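Ladow Assembly Automation Group
Minutes of the working meeting on cell rules and good practice

Date: January 17, 2020
Place: Starano building, meeting room next to the cell
Chair: Lemlem Mersha
Minutes: Hagos Birhane
Also present: two operators from the cell, one person from Gebretsadik (fixtures and printed parts)
Excused: purchasing

1. Minutes of the December meeting

The minutes were accepted with one correction. In item 4 the word "gripper" must be "fixture". Hagos Birhane will correct the file and send it again.

2. Open points from December

The speed limit for teaching by hand is now written in the cell rules. The old paper sheet on the door was removed. The list of persons who are allowed to change robot programs is still not complete, and it stays open.

3. Rules for work on open computer cases

Most of the meeting was spent on this item. The draft (Flalturen procedure, second version) was read aloud and discussed point by point.

3.1 Power. No case may come to the table with a power cord connected. A power supply that is already mounted in the case may stay there. The operator checks the cord before the side panel is taken off, and signs the sheet.

3.2 Position of parts. Parts which the robot must pick stand in the fixture and do not lie freely on the slats. Gebretsadik asked that the fixture is not moved by hand after calibration. Agreed. If somebody moves it, the calibration is done again before the next run, also when the movement looks small.

3.3 Printed boards. New pick and place programs are first tried on a printed board. Only after 30 runs without a stop may the program be used with a real motherboard. One operator found 30 too many for simple parts such as memory. The chair answered that a simple part can also bend a contact. The number stays at 30 and will be looked at again after the first 400 runs are in the log.

3.4 Cables. Loose cables must be kept out of the path of the arm. There was a long discussion if this rule is also for cables inside the case. It was decided that inside cables are moved to the side before the run, but they do not need to be tied.

3.5 Force. The limit for pushing a part into a slot was proposed as 100 newtons for all parts. Lemlem Mersha does not want one value for everything. Gebretsadik will send a table with a value for each part, and until then 100 is the highest value anybody may enter. 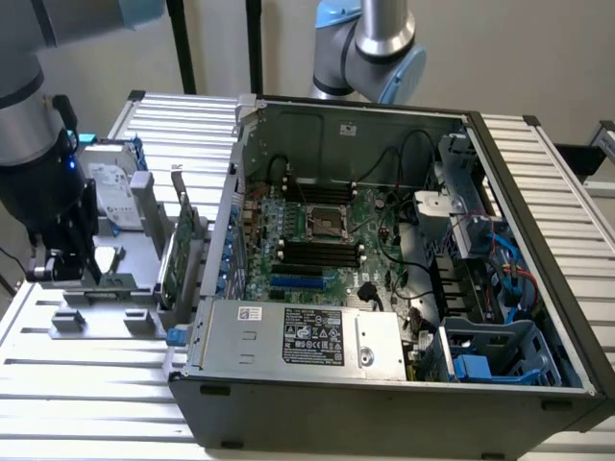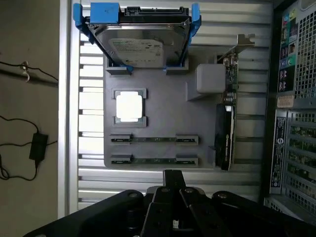

Item 3: real motherboard in the open case (first picture) and printed board with drive, card and memory slot mock-ups (second picture).

3.6 Two arms. When two arms are above the same case, only one may move inside it. The other one waits outside the edge of the case. The present program does this by a waiting time, and the group does not find this good enough. It shall be done by a signal between the two controllers.

3.7 Hands. No hands in the case while an arm is in automatic mode. This was already the rule, but the wording was not clear about pause. New wording: "Pause is automatic mode."

The procedure was accepted with these changes. It becomes valid when the third version is signed by the chair.

4. Log book

The log has now 900 lines, and many have no reason for the stop. From now on a line without a reason is sent back to the person who wrote it. A short list of reasons will be printed and put near the screen. "Other" is allowed, but with a few words of explanation.

5. Various

The operators asked for a better lamp, as the light on shiny parts makes the camera check difficult. Hagos Birhane will ask for a price for a lamp with a diffuser.

Actions

Hagos Birhane: correct December minutes, write third version of the procedure, lamp price
Gebretsadik: table of force values
Lemlem Mersha: list of persons for program changes, signal between controllers
Operators: list of stop reasons

The next meeting will be called when the third version is ready.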